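Speaker notes — Two grippers, one laundry pile
Saturday session, Sat 8 October, room B
Slot is 20 minutes plus questions. Don't run over this time!

OPENING (slide 1, just the title)

Morning everybody, thanks for getting up for this one. I'm Syafiqah Lumbantobing, I look after the bench at Vurkero, and for most of this year my job has been folding T-shirts very slowly. Well, making something else fold them very slowly. My mum finds this hilarious (she's offered to come in and do the lot for a sandwich).

[pause, let people sit down, check the clicker works]

What I want to do today is tell you how we picked fingers for our two-arm setup. We had two sets on the shelf, the Clundov and the Lamont, and a lot of opinions in the lab about which was better, most of them mine. So we ran 221 folds and wrote everything down in a spreadsheet with a colour code I'm a bit too proud of.

WHY SHIRTS (slide 2)

Ask: who here has tried to pick up a single layer of cotton with a parallel gripper? Hands up. Okay, and who managed it without grabbing the layer underneath as well? Yep.

Cloth is awful, and I mean that with love. It moves when you touch it, it moves when you stop touching it, and it never starts in the same spot as last time. A box is a box. With a tee you've got hems, side seams, a ribbed collar that's thicker than everything else, and then the print. People forget the print! A big chunky bit of lettering across the chest makes that patch stiffer, so a fold that's fine on a blank shirt can buckle as soon as it reaches the ink. We kept printed shirts in the test on purpose.

THE SETUP (slide 3)

Two arms, one either side of a white table, camera up top looking down. Same controller the whole way through, a Plastitberg, same gains, same operator for every session (me, with a bad back by February). The only thing we swapped was the fingers. I can't stress this enough, because the first time we tried the comparison we also updated the controller in the middle and had to throw out the whole week.

The order of the fold never changed either. Sleeves in first, one then the other, then the sides, then up from the hem.

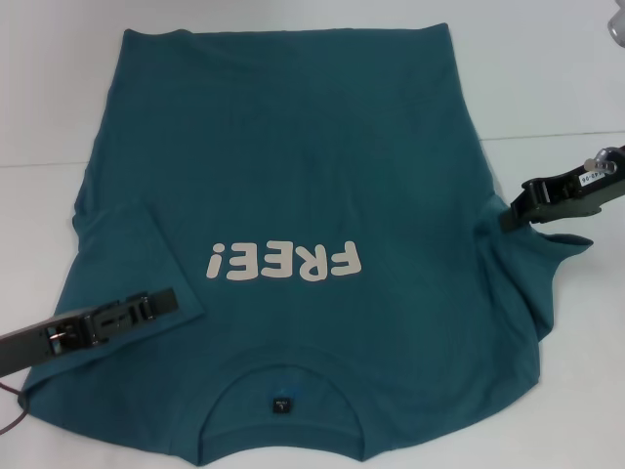 Sleeves are where you find out what your fingers are really like. The fabric's small, there are two layers of it, and the natural place to grab is right up at the armpit seam, where everything wants to bunch. If you come in too steep you get a fistful. Too shallow and you just push the shirt across the table like you're wiping down a bench.

THE CLUNDOV FINGERS (slide 4)

Good things first. Lovely grip once they've got hold of the cloth, and I don't think I had one slip during a drag that I'd blame on the fingers. They're also dead easy to swap, 8 screws a side and you're off.

The bad news is the tips are fat. On a thick tee, fine. On a thin one I'd get both layers of the sleeve and a bit of the body too, and the whole side would come along for the ride. I've got a clip of this — play it if the video is behaving, skip it if not, don't stand there fiddling like in the practice run.

THE LAMONT FINGERS (slide 5)

Much thinner at the tip, and you feel the difference straight away when you're driving. I could slide in under a cuff and come up with just the bit I wanted. Folded edges came out crisper too, though I'll admit crisp is me squinting at a photo and giving it a mark out of 4.

But they let go. You'd have a beautiful pinch, start the move across, and halfway over the cloth would creep out and flop. We stuck rubber on them, which helped for nearly a week, until it peeled. We're on our second glue now. If anyone here knows a good adhesive for this, please come and find me at lunch, I'm serious.

CABLES (slide 6, quick one)

Tie your cables back. Further than that. A cable that brushes the table will catch a hem sooner or later and you'll spend an afternoon blaming your calibration. I did.

WHERE WE LANDED (slide 7)

Short version for the people writing it down: Lamont on shirts, Clundov on towels, and I'd take the Clundov for anything with a heavy drag in it. We haven't tried one of each yet, a thin pair on one arm and a fat pair on the other. It's next on the list and I'm quite excited about it.

Spreadsheet link is on the last slide. Column H is wrong for the first 2 sessions, so please ignore it until I fix it.

[questions — if somebody asks about socks, say we're not ready to talk about socks]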